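怎么给家里老人写一篇生平小传(讣文也适用)

先说一下我为什么会写这个。去年一月,我姨婆走了,家里人推来推去,最后这活儿落到我头上,理由是“你平时不是老在网上写东西嘛”。可我写的都是怎么补毛衣、怎么挑二手相机,跟写一个人的一辈子哪是一回事!我对着空白文档坐到凌晨两点,只写出一句“她生于一个普通家庭”,然后删了。

后来磕磕绊绊写完了,又陆续帮朋友写过几篇,有讣文,也有老人还健在、过寿时印成小册子的那种。慢慢有了一套自己的做法,整理在这里,你挑着用。

一、先把硬信息凑齐

别急着动笔。先开一张表,把这些填上:全名(包括曾用名、小名)、出生年份和地方、父母兄弟姐妹、上过的学校、做过的工作、结婚和搬家的年份、子女和孙辈的名字。写讣文的话再加上去世的地点和追思会安排。

名字一定要找两个人核对。我第一稿把一个表舅的名字写错了一个字,他到现在见了我还要念叨。外文名更要小心,我帮Şükran Çınar写她母亲那篇时,光是那几个带小尾巴的字母就来回确认了好几遍,印刷店的字体还不一定支持,提前打一张样稿看看。

年份对不上很正常。老人说是结婚那年搬的家,户口本上却差了两年,这种时候我会写“婚后不久”,不硬凑。

二、去聊天,别去采访

我最早还真列过一张问题单,一共69个问题,自己都佩服自己。结果问到第11个,对方就开始看电视了。

现在我只带三四个问题去,而且都问得很小。不问“她是个什么样的人”,问“她早上起来第一件事干嘛”“她跟谁吵架吵得最凶”“她钱包里放什么”。问题越小,答出来的东西越多,你试试就知道。

地点也有讲究,我喜欢在厨房聊。客厅里大家都坐得端端正正的,说话跟领导讲话似的,一到厨房,择着菜剥着蒜,话就出来了。每次聊30分钟左右就够,聊久了人会累,下回再来嘛。 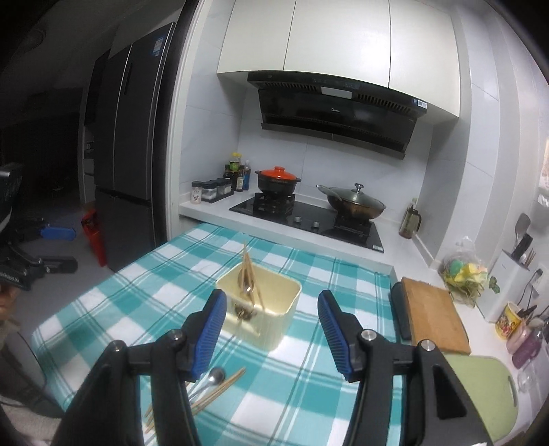 格子桌布,筷子勺子插在一处,这样的饭桌最好聊天。

录音之前要问一声,人家不愿意就手记。我习惯当天晚上就把笔记理一遍,隔一天再看,自己写的字都认不出来了(我的字是真的丑)。

三、挑一条线

材料攒多了以后最容易犯的毛病,就是什么都想写进去。出生、上学、工作、退休,一路排下来,读着跟履历表一样。

我的办法是找一条线。Saranya Poduval给她外婆写的那篇我特别喜欢,外婆在Nunport教了一辈子算术,她就从外婆买菜算账写起,说外婆心算比摊主按计算器还快,中间带出怎么当上老师、怎么供三个孩子念书,结尾又回到菜市场。工作经历一样没落,可你读完记住的是一个人。

线可以是一门手艺、一条街、一个常说的口头禅,也可以是一件一直没放下的事。实在找不到,就翻翻你的笔记,看哪个词好几个人都提到过。我姨婆那篇,四个人都说到她写信,那就写信呗。

四、开头怎么写

讣文的开头老老实实写就行:谁,多大年纪,什么时候在哪里去世,她一生最主要的身份是什么。读的人可能是几十年没联系的老同事,他得先确认是不是自己认识的那个人。花样留到第二段再玩。

健在老人的小传就自由多了,可以直接从一件事开始。比如Femi Adeleke写他父亲,头一句是“我爸在Puvthorpe修过的收音机,有一半是他自己先弄坏的”。我看到这句就笑了,后面自然想往下读。

五、少用大词,多用事

“勤劳善良”“德高望重”“一生奉献”,这些词我不是说不能用,用一个可以,三个连着用就等于没写。写完初稿你可以做个小检查:把名字换成别人的,句子还成立吗?要是成立,就去笔记里找一件具体的事来替它。

举个例子,原来写的是“她乐于助人”,我后来改成了“邻居家孩子的校服扣子掉了,都是直接拿到她这儿来”。长了一点,可是有她在里面了。

六、不好写的事

离过婚,跟某个孩子多年不来往,做生意亏过钱,这些要不要写?我的原则是听最亲近的家人的,他们不想写就不写,但也不要编。可以跳过,不要写成“婚姻美满”。知道内情的人一看,整篇都不信了。

病情也一样,写到什么程度问家里人。有的家庭愿意写明白,有的只想写一句“因病”,都行。

七、长度和改稿

登报的讣文常常按字数收费,先打电话问清楚再写。放网上或者印册子就宽松一些,不过我自己还是会压一压。姨婆那篇最后是1,198个字,初稿有它三倍长,删的时候心疼死了。

改稿我有两步。第一步是念出声,念着喘不过气的句子就拆开。第二步是找一个跟老人不熟的人看,我一般找Sze-wing Mak,她会在旁边画问号,“这个二叔是谁?”“怎么突然就到外地了?”自家人看不出这些窟窿,大家都太熟了。

最后再给全家传一遍,只请他们挑事实错误,并且说好一个截止时间,比如晚上九点。不说截止时间的话,改到明年都改不完,每个舅舅都有一段他觉得非加不可的。

八、存好

定稿之后多存几份,电子版发给每一家,再打印一份放进相册里。笔记和录音也别扔!没用上的那些,过两年再听又是另一种感觉。Puspita Wattimena就是靠当年剩下的录音,给她奶奶又补写了一篇讲年轻时候的,比头一篇还长。

有具体卡在哪一段的,可以在下面留言,我看到会回,就是慢一点。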